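Extradition hearing moved again, anyone following the Dunleavy case?

mkessler_28
Posted 2025-10-08
So the hearing for the two guys picked up in the Dunleavy raid got pushed to December. My cousin lives two streets over and she's still getting her car looked at when she drives home. I get that these are serious charges (recruiting for a banned group, sending money abroad) but how long can you hold people on a sealed file?

portside_annie
They can hold them 40 days, then a judge has to sign off on more. Chepkoech Simiyu wrote a good piece on it, she sat through the first session. She says the defense got 203 pages of evidence the night before and asked for the delay themselves. So I wouldn't blame the prosecutor for this one.

mkessler_28
Huh, I missed that it was the defense. Fair enough. I still don't love the sealed part.

tollbooth
Sorry but I'm fine with sealed. If there's an informant in there you don't hand his name to the whole town. My brother-in-law worked border security for ten years and he'd tell you the same thing!

portside_annie
Sealing a name is one thing. They sealed the charge sheet too. I typed up my notes from the public part at the kitchen table last night and it came to half a page, and most of that was the judge talking about scheduling.

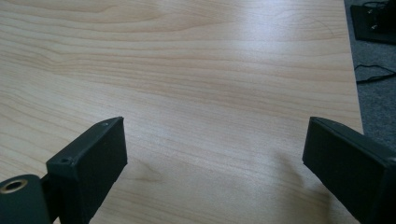

Re: Is the money trail the real case?

grayheron
Jumping over to the money side, I think that's where this gets decided. The transfers supposedly went through a phone shop called Stidetti, and the owner hasn't been charged with anything. Either he's cooperating or they have nothing on him.

tollbooth
Cooperating, I'd bet you lunch on it.

grayheron
Maybe. Mortimer Achterberg (he's the lawyer for the younger one) told the radio his client was sending rent money to his mother in Fetum. If there are receipts, that's easy to check.

mkessler_28
Does anybody know if the December date is open to the public?

portside_annie
First morning is. Get there early, the room only has 28 seats.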